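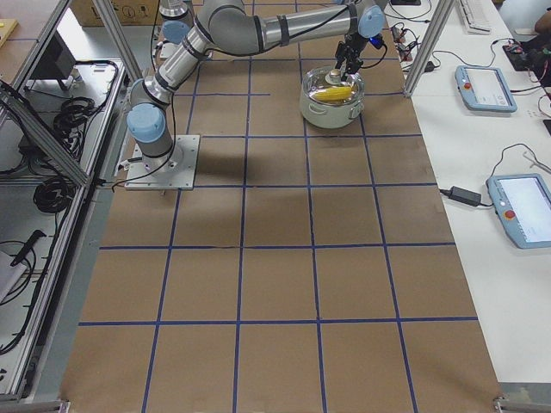
La cuisson du maïs en épi demande peu de matériel. Une casserole munie d'un couvercle en verre permet de surveiller l'épi, couché au fond, sans laisser échapper la vapeur. Comptez 8 minutes à frémissement – 2 de plus pour un gros épi.
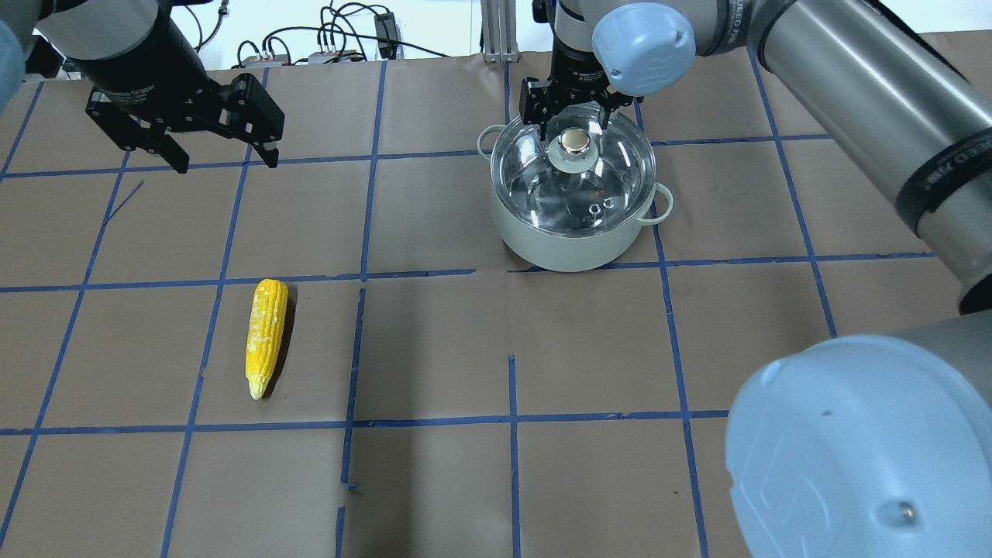
Casserole vert pâle à deux anses, couvercle à bouton central.

Le couvercle se soulève toujours par le bouton, à l'aide d'une manique sèche. 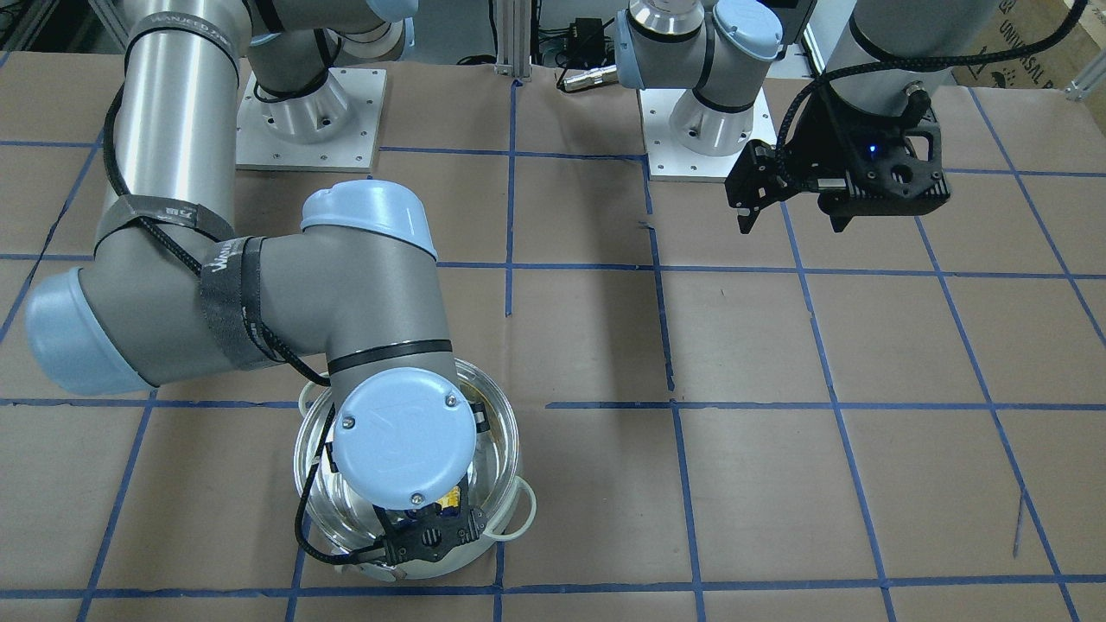
Après usage, laissez tiédir le verre avant lavage, puis rangez-le à plat, anses dégagées.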